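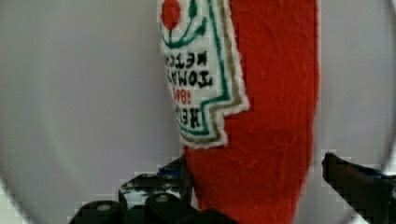 Plush ketchup bottle with a stitched label.

Cleaning plush food toys: what's worth doing and what isn't

9 January 2021

Every few months somebody sends me another miracle method for washing soft toys. Freeze it overnight. Shake it in a bag of baking soda. Spray it with vinegar and leave it in the sun. I've tried most of them, and I remain unimpressed by most of them.

Start with the freezer. It's supposed to kill everything. Cold may slow things down, but it doesn't lift out grime, and a sticky toy goes in sticky and comes out sticky. I'd sooner have the shelf for peas.

Baking soda does a little for smells. It also gets down into fleecy fabric and stays there, and on bright red you will see every speck. If you must, use a spoonful, leave it 10 minutes and vacuum with the brush head.

What I do instead is dull. Read the tag first, if the toy still has one. Then put a drop of plain dish soap in a bowl of cool water, whip it up, and use only the foam on a soft cloth. Wipe with the nap. Go over it again with a cloth wrung out in clean water, and press it in a towel - don't twist, or the stuffing bunches up and your bottle gets a waist.

Red needs a test. Dab a damp white cloth somewhere low on the back and hold it there while you count to 22. If color comes off on the cloth, stop, and never let that toy near anything pale. A white label sewn onto a red body is asking for pink edges, so do the label separately and keep it as dry as you can. For embroidered letters, a dry toothbrush gets out more crumbs than you'd think.

About the special cleaners. I bought the Palix plush foam in September and couldn't tell its half of the toy from the dish soap half. Liltumen's "fiber reviver" smelled nice. The Ruchti brush is a decent brush, sold at the price of two decent brushes.

Machine washing? Sometimes. Mesh bag, cold water, gentle cycle, and nothing with a battery or a squeaker inside. Skip the dryer. High heat can leave fuzzy fabric rough and matted, and I have yet to find a trick that brings it back, including the one with the pet comb.

Dry it standing up near a window but out of strong sun, and turn it now and then. Squeeze the thickest part before you put it away. If it feels cool in the middle, give it another day.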